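Tredberg Work Table, white, large and small

02/03/2020
By Carolina Paiva

The Tredberg is a plain white table for workrooms, training kitchens, test rooms and anywhere else that needs a clear, flat surface. It comes in two sizes, large and small, and the two are made to stand side by side. We have sold it from our Irkville warehouse since the old Idilley bench was dropped from the range.

Most customers take one of each. The large table is where the work gets done. The small one takes the laptop, the mouse and the paperwork, so that none of it ends up among the food or the parts. You can order either size on its own.

Both tables have the same top, in white only. We are asked for grey quite often, and for a wood finish now and then, but there are no plans for either. The top wipes clean with a damp cloth and a little washing-up liquid. Do not use scouring pads or neat bleach. Beetroot, turmeric and red pepper juice should be wiped up the same day, as they can leave a mark if left overnight.

Large and small Tredberg tables, side by side: 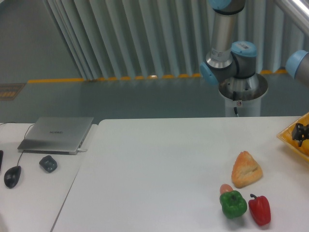
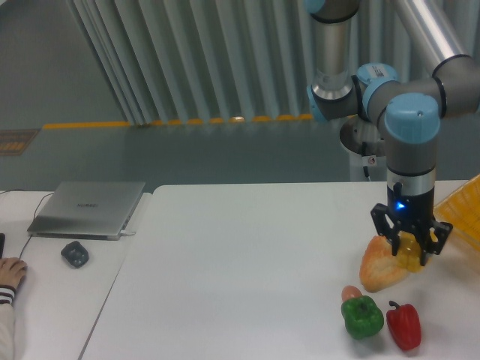
Each table stands on its own legs and there is no clip or bracket between them. A seam will show where the tops meet. If you want it as narrow as possible, set the large table first, level it, then bring the small one up to it and turn the feet until the tops are even. The feet have 30 mm of travel, enough for most older floors. Where the floor slopes towards a drain, tell us when you order and we will send the longer feet at no charge.

The small table can go to the left or the right of the large one. There is no front or back to either. Cables can run over the top or down behind – the tables have no cable holes, and drilling the top ends the guarantee.

Delivery is to a ground floor room. The large table arrives with its legs off and takes two people to turn over once they are fitted. Allow half an hour. A hex key is in the box, along with 4 spare foot caps. Please check the corners before you sign for it, and write any damage on the driver's sheet.

Orders placed now will go out in the order they come in. The next batch from the maker is due in May, and we can hold a table from that batch against a deposit. Schools and training centres can pay by invoice.

For trade prices or a sample of the top, ask for Margarida Teixeira on the sales desk. She also has the drawings, with leg positions marked, if you need to plan around sockets or pipes.

Stock code: TW 104 (large), TW 600 (small)
Guarantee: two years on the top, one year on the feet

Related items
Tredberg longer feet, set
Tredberg spare foot caps
Coelho stacking stool
Coelho wall shelf, white
Idilley bench – spare parts only

Contact us | Delivery and returns | © Coelho Workroom Supplies, Irkville | Back to top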